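Two Arms, One Table and a Very Long Spring

The robotics club at Tarulthorpe built its season around a job most people do without thinking. Seven students. One table. 200 tries, give or take a few that got logged twice.

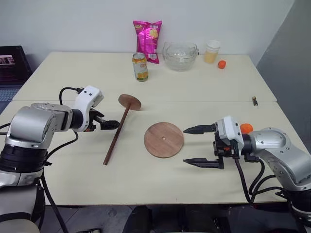 Both arms at the club's table, with a wooden disc between the two grippers.

TARULTHORPE — The room smells like solder and oranges. It is four in the afternoon, school let out an hour ago, and the seven members of the Tarulthorpe robotics club are arguing about friction.

More exactly, they are arguing about wood. Flat round wood, the kind that sits flush on a tabletop and gives a gripper nothing to grab.

"You or me, we get a fingernail under it," one of the seniors says. "The arm doesn't have a fingernail."

So that's the problem. Pick up the disc. Hand it across. Put it down again without dropping it. Two arms, and they have to agree on where the thing is the whole time.

The club is getting ready for the Rundel Challenge, a regional contest for school teams held in May. Every team gets the same task sheet in December and works it through the spring. Past years were mostly wheels: drive here, push that, park in the square. This year the sheet said tabletop, two-handed, household objects. A few schools dropped out. Tarulthorpe, which had never finished better than ninth, signed up the same night.

The arms are on loan from Stestar, a small automation firm out by the county road that used to sell mostly to packing plants. The club wrote them a letter. Then another letter. The third one worked.

First came the safety talk, then a month of nothing but wiring and calibration, which the students describe as the worst month of their lives and also kind of the best. Cables in the wrong port. A left arm that believed it was a right arm. One whole week lost to a single minus sign in the code, and the student who put it there would like it known that she also found it.

The table itself gets set up fresh each session. Wooden pieces go up front where the arms can reach. Behind them go the distractors, which is the club's word for anything the arms are supposed to leave alone. Snack bag, drink can, glass bowl, plastic cup with something pale yellow in it. A little orange ball. The challenge rules say the table has to look lived in, and the students have taken to that part with real enthusiam.

The paddle is the easy one. It has a long thin handle, and a handle is a gift. Close the fingers, lift, done. The freshmen start there. They learn the controls on it, they learn how slow is slow enough, and then they get moved on to the disc and everybody watches them get humbled.

There are two camps on how to beat it. Camp one says pinch from both sides, left and right at once, squeeze and go up together. Camp two says slide it to the edge of the table first and catch it as it tips over. Camp two is faster on paper. Camp one has fewer dents in the floor.

By March the club had 479 lines in its run log. A lot of them are one word long. "Slip." "Slip." "Cable." "Slip." Then one that just says "YES" and a row of exclamation marks.

Judges score on three clean lifts in a row, with a time bonus after that. The club can get two pretty reliably. The third is where hands start sweating, even though no hand is touching anything.

The code is written in the Nambiar room, a converted supply closet down the hall with a good whiteboard and bad air. The whiteboard has a drawing of the disc on it with a face. The face looks smug. Someone updates it after every session.

None of the seniors came in planning on robots. One wanted yearbook, and it was full. Another came for the snacks and stayed for the wiring. Two of them are now looking at engineering programs, one at nursing, and she says lining up a gripper taught her more about patience then any class did.

Around five-thirty the rides start showing up outside. Bags get zipped. The argument about friction is still going, down the hall and out the door, camp one versus camp two, and somebody runs back in to write one more line in the log.

The Rundel Challenge is open to the public. Doors at 9 a.m., and bring your own lunch.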